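Chapter 7
Shelf Space and Stock Depth

Learning goals

After working through this chapter, the reader should be able to define facing, depth, and shelf capacity; calculate the days of supply held on a shelf; explain why equal space per product is seldom a good rule; and set a refill point for a product with steady sales.

7.1 The shelf as a store of goods

Chapter 6 treated the back room as the place where a shop holds its stock. For many small shops this is only partly true. A large share of the goods a shop owns at any moment is standing on the sales floor, and in a shop with no back room the share is close to all of it. The shelf therefore has two jobs. It shows the goods to the customer, and it stores them between one delivery and the next.

The two jobs pull in different directions. Display calls for width: a product that takes up more of the front edge is easier to find. Storage calls for volume, and volume can be gained from depth and height without using any more of the front edge. Most questions in shelf planning come down to how a fixed amount of front edge should be shared out, given that the depth behind it is also fixed.

Three terms are used throughout the chapter.

A facing is one unit of a product at the front edge of the shelf, as the customer sees it. A product with two facings has two units side by side at the front.

Depth is the number of units that stand one behind another in a single facing.

Shelf capacity is the number of units of a product that the shelf can hold. For goods that are not stacked, it equals facings multiplied by depth. For stacked goods, the result is multiplied again by the number of layers.

Bottled drinks are a useful case to begin with. They are close to round, they seldom stack well without a tray, and they stand in straight rows from front to back.
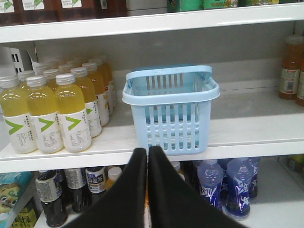 Figure 7.1 Bottled drinks on a middle shelf, set out in rows running toward the back.

Boxes and bags behave differently. A box fills its share of the shelf with little waste and can usually be stacked. A bag has no fixed shape, so its capacity has to be found by trial and written down. Capacity worked out from the size of a filled bag is usually too high when the bags must stand upright, and too low when they can be laid flat and pressed together.

7.2 Days of supply

Capacity alone says little. A shelf that holds 100 units may be too full for one product and too small for another. The more useful measure is days of supply, found by dividing shelf capacity by average daily sales.

Take a product with a shelf capacity of 100 units and average sales of 25 units a day. The shelf holds four days of supply. If the shop takes delivery every second day, this is ample. If it takes delivery once a week and has no back room, the shelf will run out before the truck arrives, and either the space or the delivery plan must change.

Average daily sales should be taken over a period long enough to smooth out single busy days, but short enough to leave out a change of season. Cold drinks sold in August are a poor guide to the space they will need in winter. Many planners keep two sets of figures for such goods and switch from one to the other on a fixed date.

The measure also shows waste. A shelf with sixty days of supply of a product that spoils in thirty is holding goods that will be thrown away. The remedy is to cut facings, to cut depth by placing a block behind the last row, or to order in smaller cases.

7.3 A worked case: the Stundberg shop

The Stundberg shop is a single-room grocery with no cold store. Its owner, Ottó Bognár, gave every drink the same space, two facings each. The plan was simple to keep, and staff could refill the shelf without a chart. When Zuzana Kollár reviewed the sales records, she found that the slowest drink on the shelf had 20 days of supply while the fastest had less than one. The fast product was refilled twice a day and was still missing each evening.

Her new plan moved one facing from each of the four slowest drinks to the fastest. Total front edge did not change. The fastest product now had six facings, and its capacity tripled. The slow products kept a single facing each, with their days of supply cut in half.

Two points in this case deserve attention. First, the slow drinks were not removed. A product with one facing is still offered, and some customers come to a shop for a product that few others buy. Second, the new plan does not give space in exact proportion to sales. A strict rule of that kind would have left the slowest product with less than one facing, and a facing cannot be divided. Any plan based on sales must therefore include a minimum of one, and the space this uses has to come from the products above it.

7.4 Depth and the order of sale

Depth adds capacity at no cost in front edge, but it brings a difficulty of its own. Customers take the unit at the front. If new stock is also placed at the front, the units at the back are never sold, and they grow old where they stand. The common rule is that new stock goes behind old stock. In a deep facing this means taking out the older units, placing the new ones, and returning the older ones to the front.

The work this takes rises with depth. Krisztina Bakos timed refills at the Lorkivport branch of the Yeoman shops and found that a deep facing took some 25 seconds longer to refill in the correct order than in the wrong one. The difference is small for one facing. Over a full aisle it is large enough that a hurried worker will skip the step, and a shelf plan should allow for this when it sets depth. Sloped shelves that feed units forward reduce the work only if they can be loaded from behind.

A shelf that is correctly filled may also look empty from the front when its first rows have been sold. The stock is there, but it stands at the back. Moving the remaining units to the front edge is called fronting. It adds nothing to capacity or to days of supply, and it should be recorded as separate work from refilling. Section 7.5 sets out how refill points are chosen, starting with the case in which sales are steady and the delivery time is known.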